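# Organización de una encimera de uso compartido

Trabajo de la asignatura Diseño de espacios domésticos
Autores: Leonardo Orlandini y Veronica Dinu
Entrega: 30/5/20

## 1. Punto de partida

La cocina del piso Villa la usamos cuatro personas y solo tiene un tramo de encimera útil. Al desayunar coinciden casi siempre dos, y el que llega segundo acaba cortando el pan sobre la mesa del salón. El trabajo consistió en decidir qué se queda fuera, qué se guarda y dónde va cada cosa, sin hacer obra y sin comprar muebles.

La primera propuesta, de octubre, era colgar una balda. La descartamos por el contrato de alquiler, que no permite taladrar.

## 2. Método

Durante siete días cada uno anotó en una hoja qué objeto cogía de la encimera y para qué. Veronica pasó las hojas al ordenador y salieron 666 anotaciones. Quitamos las repetidas de una misma preparación (abrir y cerrar un tarro tres veces para un solo café, por ejemplo) y con el resto hicimos dos grupos:

- **Uso diario:** tabla de cortar, tostadora, utensilios de madera, cereales, té, papel de cocina.
- **Uso ocasional:** moldes, batidora, robot de picar Dresow, fuentes grandes.

El segundo grupo pasó al armario bajo. La batidora generó discusión y finalmente se quedó en la parte delantera del estante, a mano.

## 3. Distribución adoptada

La tabla va en el centro, con espacio libre a los lados para dejar lo ya cortado. Los botes y el cereal se alinean al fondo. La tostadora queda a la izquierda. A la derecha se colocó la caja de madera con tirador negro, cuya parte superior sirve para dejar cosas pequeñas como los sobres de té.

El portarrollos fue lo último que situamos. Leonardo lo quería junto a la tostadora, pero ahí estorbaba para limpiar las migas. Se movió a la derecha.

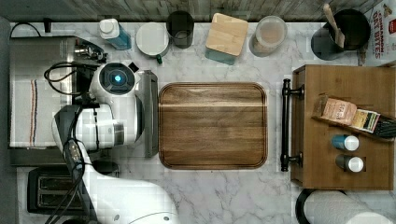
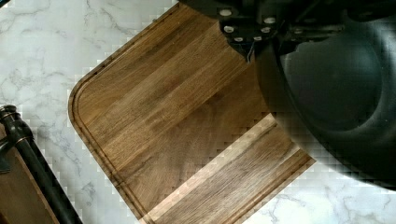

La tabla tiene los cantos redondeados, una franja de madera más clara y, cerca del borde, la ranura para los jugos.

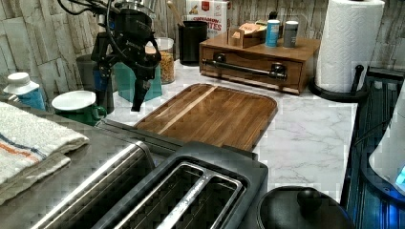
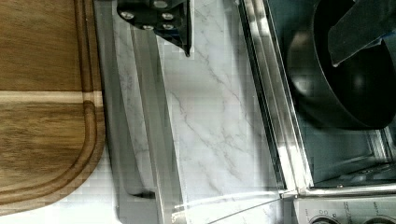

## 4. Resultados

Preguntamos a los otros dos compañeros después de una semana. Uno dijo que encontraba todo antes. El otro pidió que la tabla se guardara de pie por la noche y así se hizo durante unos días, hasta que dejamos de hacerlo.

El paño sigue sin sitio fijo. Probamos un gancho adhesivo Claltura y se despegó dos veces, la segunda con el paño mojado. El catálogo de Trarudport tiene una barra que se apoya sin pegamento, aunque no llegamos a pedirla.

También quedó pendiente etiquetar los botes opacos. Los de vidrio no lo necesitan.

## 5. Reparto del trabajo

Leonardo dibujó la planta y midió los armarios. Veronica se encargó de las hojas de registro y de la redacción del apartado 2. La distribución final se decidió entre los dos. Las hojas originales se entregan en el anexo, junto con la planta a escala.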